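Foro Virstead > Baño y limpieza > Jaboneras: ¿la de rejilla sirve de algo?

nesa_30
15/10/2020
Me venden la jabonera de dos pisos como si fuera un invento. En la tienda Gunda pedían 400 por ella y me parece un robo. Tengo en la mesa la transparente de siempre y la amarilla con base blanca, y no acabo de ver la diferencia de precio.
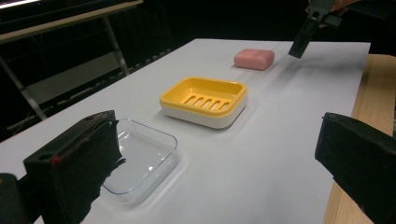

Lo de las ranuras lo entiendo, el agua cae abajo. Pero luego hay que vaciar la base, y eso en el anuncio no sale.

tejado500
La transparente es una bañera para el jabón. Sin desagüe se te hace papilla en una semana. Yo no lo discutiría ni un minuto.

nesa_30
Pues yo sí. La mía lleva desde abril y la pastilla dura lo mismo si la seco un poco.

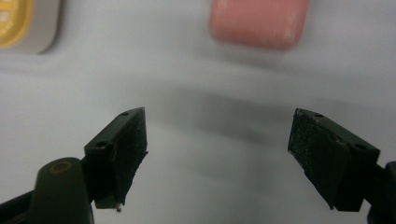 Además, el jabón rosa es de los baratos, marca Başaran, y esos se ablandan en cualquier sitio. Me gustaría ver la prueba con uno decente.

marmolina
¿Quién seca el jabón? Venga ya. De todas formas, 400 por plástico no los pago. Una esponja cortada debajo y listo.

tejado500
La esponja huele a los tres días. Luego no vengas a quejarte.

marmolina
Se lava, como todo.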